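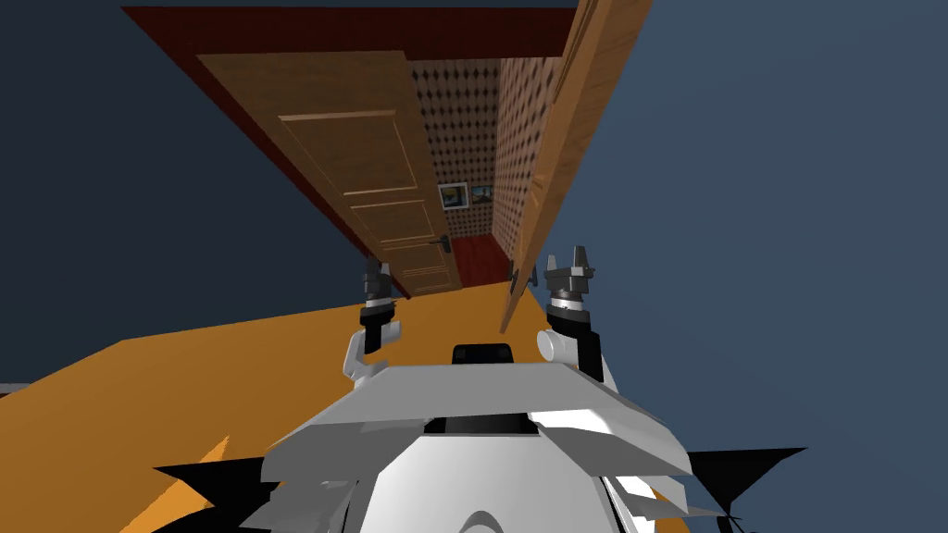

Nkechi Bassey does not trust a gripper until she has closed it on a piece of paper. She tugs the strip, first near the fingertips, then farther back, and if it slides out at either spot the pads come off.

"People want to start with the software," she said. "I start with the pads and the bolts."

Print this page
E-mail this article

Bassey looks after the two-armed robot at Mavska, where it practices opening and passing through doors. Each new routine is run in simulation before the real machine gets it, and a good part of her week goes to keeping the two in agreement.

The model is only as good as the numbers typed into it, she said. When new fingers were fitted in October, they were 6 millimeters longer than the old set. The drawing was updated. The simulator file was missed.

"It ran fine on the screen," Bassey said. "On the floor it hit the handle every time. I spent a morning checking the wrist before I measured the fingers."

She now keeps a paper log, which she calls the Probert book after the shop that made the first set of fingers. Any part that changes length or weight goes in the book, and the routine stays locked until somebody initials that the model matches.

The wrists are checked every 200 hours of running time. She wipes down the flange, goes over the bolts with a torque wrench and looks along the cable for flat spots. Finger pads last some 400 hours, less if the door handles are rough. The arms are sent to their zero position and compared with the marks on the joints. If a mark is off, she recalibrates that joint alone and then repeats the whole check.

Asked which fault takes the most time, she said it was error 707, a lost signal from the gripper. The manual says to replace the cable.

"Unplug it and look at the pins first," she said. "I've replaced two cables that had nothing wrong with them."

A second robot is due at Mavska. Bassey has asked for the same fingers on both machines and has already ordered the spare pads.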